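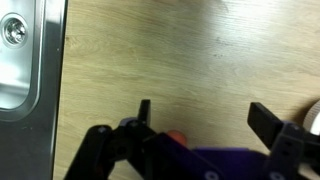 Sink and wood-grain worktop, Hunddale kitchen, October

Hunddale community kitchen: progress report to the Sampaio fund

Work done this period

The kitchen reopened to user groups on a Friday in October, 2 weeks later than the date in our application. The delay came from the delivery of the worktops, which Fosis sent in the wrong length the first time. They were exchanged without charge.

The sink run is finished. We have a stainless steel sink with a flat rim and a pale wood-grain worktop alongside it. In the application we had asked for an all-steel run, but the quote was well over budget and the groups who cook here said they preferred a lighter surface to work on. The change was agreed with you by email in the summer.

The old base units on the window side have been kept. We replaced the hinges on 2 of the doors and left the rest alone.

Use of the kitchen

Some 40 people a week are now using the room, mostly at the lunch club and the after-school cooking sessions. The Rirkberg group has moved its monthly supper here as well — this was not in the original plan, and we have fitted it in on an evening when the hall is normally closed.

Spending

The joinery and plumbing came in on budget. We spent an extra £135 on sealant, a new waste pipe and disposal of the old worktop. This has been met from our own funds and we are not asking for it to be covered.

Matters still open

The worktop needs more looking after than the old one. Groups have been asked to wipe it down at the end of each session and to use boards for all cutting. A notice will go up by the kettle.

The tiling behind the sink has not been started. The tiler is booked for after the school holidays and we expect to lose the kitchen for one afternoon — the lunch club will have a cold menu that day.

The final claim form and copies of the Fosis invoices will follow with the next report.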